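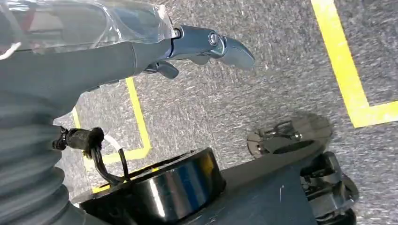 Ginting reckon the page went down over the giveaway post, and that the beer joke had nothing to do with it. They want that checked before we file another appeal.

November, 9.40 am. Page for the Brorkuvton account still unavailable. First appeal went in through the form and came back with the stock reply, no post named. Went through the export from Pekadell, which keeps everything up to the night before the page was pulled. 849 posts in all. Searched on "share to win", "tag a friend" and "like and share". 70 hits, mostly old ones from before we took over the account.

Only two of those ran in the last month. Both asked people to share to their own timeline for a second entry, and the promotion rules don't allow that. Neither had the line releasing the platform from responsibility. I wrote one of them, so that's on us.

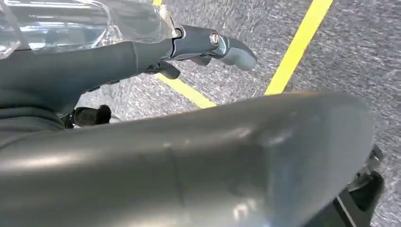
The beer joke had an age limit set on it and almost no comments. Can't rule it out – the wording is close to the edge – but I'd put it second.

To do: redraft the appeal with both giveaway posts quoted and say they'll come off. Copy the entrants' list out of Pekadell. Ask Flaltitel if their page had the same notice, as they ran our template too. Hold all scheduled giveaways until there's an answer.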